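Aug 8, 2024

# Taking the old Dell apart, part 3

I had meant to finish this in April, when I first got the side panel off, and then the kitchen ceiling needed painting and the computer went back under the desk. It has been on the dining table for a week now, so I have had to get on with it.

To recap for anyone who missed the first two parts: it's a second-hand workstation, bought when an office near us closed. I paid 106 pounds for it, which seemed fair with the drives still in. It has been slow to start for ages, and over the winter it took to forgetting the date whenever it was unplugged. Each time I switched it on it asked me to press a key and told me it was years ago.

The plan was to change the coin cell, clean off the old thermal paste, and look at the memory. I also wanted to know whether the processor could be swapped for something a bit newer.

The cooler was the worst of it. Four screws, all tight, and the paste underneath had gone hard. I ran the machine for 13 minutes first to soften it, switched off at the wall, and then turned the cooler a little from side to side until it let go. Please don't pull straight up. I did that on another computer years ago and the chip came out with it, which was a bad afternoon.

With the cooler away you can get at the retention frame. There is a thin lever down the side of it. Press it down, ease it out from under its catch, and let it rise slowly. The loading plate comes up after that. I lifted the processor out by its edges and put it in an egg box, as I had nothing better. Mind the socket once it is open. I dropped a biscuit crumb near mine and spent longer than I would like to admit looking for it with a torch.

The memory was more interesting. This board has a bank of four slots on either side of the processor, and I had always assumed they were nearly full. I took the modules out one at a time, wiped the contacts with a dry cloth, and put one back on the right-hand side, in the slot furthest from the processor. I'm going to test them singly. Whether that slot is the correct one for a single module I still need to check, as the sticker with the diagram has worn off the side panel.

The battery is up in the corner, in a black holder. I bought a pack of them from Ó Néill when I was in for lamp bulbs. They come out easily enough if you push the little clip back with a fingernail.

The dust was less than I expected – most of it was in the front fan, and a paintbrush dealt with that. The screws are in a Florico tea tin, except for one that rolled under the dresser and can stay there.

Still to do:

- find a diagram for the memory slots
- buy thermal paste (the old tube has dried up)
- decide about the processor
- clean the cooler fins properly

The tea tin has to go back in the cupboard at some point as well, so I'd like this done before we have people round.

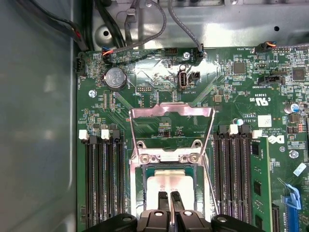 Kazue Higuchi: I'd sort out the slot order before you test anything. Mine wouldn't start at all with a single module until I moved it to the slot the manual called number one, and on my board that wasn't the end one. The manual was still on the maker's website as a PDF, so it might be worth searching for the number printed on the board. Also, put the new paste on sparingly. I used far too much the first time and it took me 22 cotton buds to clean up.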